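4.2 Workload and return timing in defensive linemen

The second part of the analysis concerns how snap load in the weeks before a lower-body injury relates to the time a lineman needs to return to his earlier share of defensive snaps. Earlier work in this area has mostly treated return as a single event, namely the first game in which the player appears on the active list. That definition is easy to code, but it hides a good deal of variation. A nose tackle who dresses for a game and plays nine snaps is counted the same as one who plays forty. We therefore separate return to roster from return to role, and define the latter as the first of two straight games in which the player's snap share reaches at least 90 percent of his pre-injury average.

Snap counts were taken from the Breketti play logs, which record personnel on every down, and were merged with injury designations coded by hand from team reports. After players with fewer than four starts before the injury were removed, the sample held 505 player-seasons. Of these, 112 included at least one missed game with a lower-body designation. Two coders, working apart, assigned each case to one of three groups: ankle and foot, knee, and upper leg. Where the coders disagreed, the case was settled by Pei-shan Hsieh, who had not seen either coding.

Snap load was expressed as a ratio of the most recent two games to the six games before them. Games with overtime were kept. Snaps wiped out by penalty were also kept, as the physical work of the down had been done whether or not the play stood. Special teams snaps were counted at full weight for interior players, who are mainly used there on field goal and extra point blocks, and this choice is examined again in Section 5.

Figure 3. Workspace with two rail-mounted robot arms.
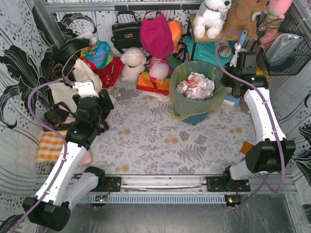 Why is return to role measured over two games when one would give a larger sample?

A single game is too easily shaped by the score. When a team trails late, the opponent runs the ball more and interior linemen stay on the field, so a player may reach his old snap share once and then fall back for several weeks. Requiring two straight games removes most of these cases at a small cost in sample size.

Of the 112 injured player-seasons, 83 reached return to role before the end of the regular season. The remaining cases were treated as censored at the final game. Cases ending in a trade or release were censored at the date of the transaction. A proportional hazards model was fitted with load ratio, injury group, age, listed weight, and position (nose, tackle, or end) as covariates, with standard errors clustered by team.

The load ratio was negatively related to return to role but not clearly related to return to roster. Players whose recent load had risen sharply came back to the active list on much the same schedule as the others, then spent longer in a reduced rotation. The pattern was strongest in the ankle and foot group and was close to absent in the upper leg group. Listed weight had little effect once position was in the model. Age had the expected sign but a wide interval.

Two points should be kept in mind when reading these results. First, a coach's decision to limit snaps is partly a statement about the depth chart. A team with a capable backup can afford a slow return, and a team without one cannot. We added a term for the number of interior linemen on the active roster, following the approach of Michalík, and the load coefficient shrank but kept its sign. Second, injury designations are broad, and "ankle" can cover anything from a mild sprain to a problem that later needs surgery. No severity measure was available for the full sample.

As a check, the model was refitted with 2000 bootstrap samples drawn at the player level, so that players with more than one qualifying season did not enter as separate people. The intervals widened slightly. Replacing the two-to-six load ratio with a two-to-four ratio gave similar estimates, while a one-to-six ratio gave unstable ones, which is expected given how much a single game can vary with the number of opposing drives.

The next section turns to pass rush win rate after return, where the sample is smaller and the outcome is harder to define.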